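Home | Classes | Swap Table | FAQ | Contact
Print this page | E-mail to a friend

Bead Swap FAQ

Do I need to be a member to swap?
No! Anyone can come along. Members get in at 10, everybody else half an hour later, and there's always plenty left.

How should I sort what I bring?
By size first, then color. Small drawers are wonderful for this – you can see your seed beads without opening a thing.

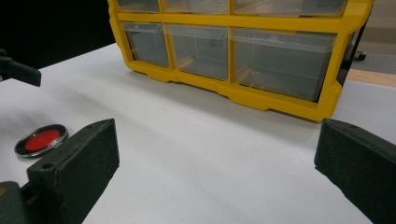

Vercombe Bead & Button Club – Swap Table Team

Can I bring buttons too?
Please do! We love buttons. Shell, glass, odd ones from old coats, all welcome. Keep them in a separate bag from the beads.

How many bags can I trade?
Up to 4 per visit. In December we drop the limit and it gets gloriously busy.

What about broken strands?
Fine, as long as the beads are whole. Pour them into a jar and write the size on the lid if you know it.

Where do I park?
Behind the Dodby hall. The 76 bus stops right outside.

Shares: 76 | Comments (4)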